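Fonier Athletic

Fonier Athletic is a soccer club from the harbor town of Fonier, known to its supporters as the Lanterns. The club plays its home games at Dankwa Park, a snug old ground with room for 3,000 people, and it has spent most of its long life in the regional second tier, with a handful of happy adventures higher up.
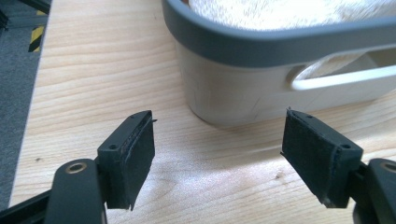 2 min read

Early years

The club grew out of a rope works team that played on the common behind the mill, and its first proper league season came a few years later. Those early sides wore whatever white shirts the players could bring from home, and the color stuck, though a navy sash was added once there was money for it.

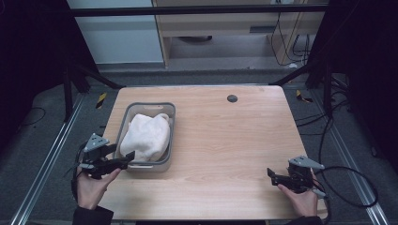 Basket with white cloth on a table

Rivalry with Gemumow

No account of the Lanterns would be complete without Gemumow Town, the neighbors from across the bay. The two clubs meet every August for the Dendden Cup, a preseason friendly that has rarely been all that friendly, and people who skip every other game of the year will still turn up for it, often with grandchildren in tow. The best remembered meeting ended in an 88th-minute winner for Fonier, scored straight from a corner with the wind behind it.

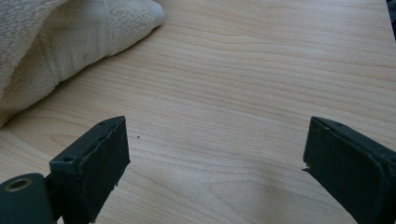
Dankwa Park has been the club's home for 27 seasons, and visitors tend to speak fondly of its low main stand and the tea room tucked underneath. The tea room tables have a following of their own among older fans, who like a plain pale top with long wavy grain, much like the blond wood seen here, and who grumbled loudly when a plastic replacement was once suggested. The away end is uncovered and faces the sea, so a warm coat is a good idea even in spring.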